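October 8, 2022

Up at seven, and the kitchen thermometer said it was time to stop pretending it's still summer. I had promised myself I wouldn't put the heating on before the clocks change, and I haven't, but I did stand next to the boiler for a while with my tea as if that might count for something.

So today was draught day. I've been putting it off since we had that windy spell and I could hear the letterbox flapping from the bath. I started with the front door, which is the worst of the lot. If you hold the back of your hand near the bottom corner it's like somebody blowing on you. I'd bought a roll of foam strip from Mulligan in the village (the hardware shop, not the pub, although the pub does a better line in advice) and I did all the way round in one go, then found I couldn't shut the door. Too thick! Off it all came again, with a fair bit of paint. Back to Mulligan for the thinner sort, and the thinner sort went on beautifully. The door now closes with a soft sort of thump, like a posh car.

The brush strip for the bottom will have to wait. I bought one too short, having measured the door with a bit of string and then lost the string.

Spent the middle of the day going round the house with a lit joss stick, watching which way the smoke went. I read about this in the Marneddale newsletter and thought it sounded daft, but it's very good fun and the whole place smells like a student bedroom. Worst offenders, in order: the loft hatch, the back bedroom window, and the gap where the pipe comes in under the sink. The loft hatch was a real surprise. The smoke went straight up past my nose and vanished, and I thought, well, there goes my wages.

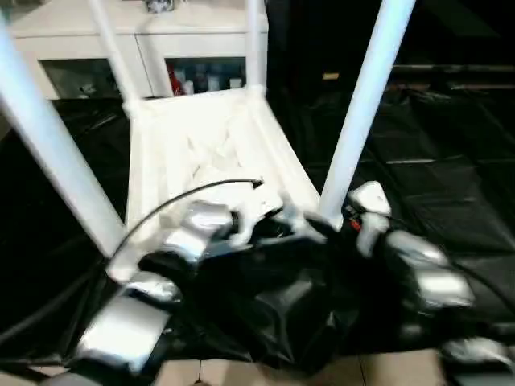
I did the hatch after lunch with what was left of the thick foam, so that wasn't wasted after all. The pipe gap I've stuffed and sealed, not prettily. The back bedroom window I've left. It wants proper attention from someone who knows about sash cords, and I'd only make it worse. I've pulled the thick curtain across it for now and I'll keep that door shut.

Then the paperwork, which I'd been dreading more than the draughts. The new letter from Wondusero came on Tuesday's post or thereabouts – no, I'm not sure when, it was under the fruit bowl – and they want to put the direct debit up to £143 a month. I've been paying £75! I had to have a sit down. I got out the little notebook and went through the meter readings properly, and I used 201 units of electricity in the last month, gas hardly anything. So I can't quite see how they've arrived at their figure unless they think I'm planning to open a laundrette. I've sent them the readings and asked them to look again. We'll see. I was very polite, I only used one exclamation mark.

I've also decided on some rules for myself, and I'm writing them down so I can't wriggle out of them. Washing at thirty unless it's towels. Shower of 4 minutes, with the Prerker timer stuck on the tiles (a freebie, shaped like an egg, surprisingly bossy). No leaving the telly on for company while I'm upstairs. Curtains shut as soon as it gets dark, and a jumper before the thermostat, every time. The slow cooker is coming down off the top shelf as well. I'd like to do a big pot of something tomorrow and have it for days.

The one thing I can't give up is the electric blanket, and I looked it up and it costs next to nothing to run, so I shall carry on with a clear conscience.

Hands are covered in sealant and it won't come off with soap. Tried washing-up liquid and sugar, which helped a bit. I'm sitting here now in two pairs of socks and it does feel warmer in the hall, I'm nearly sure of it. The letterbox is still flapping though. Must get one of those brush covers when I go back for the door strip, and take a tape measure this time.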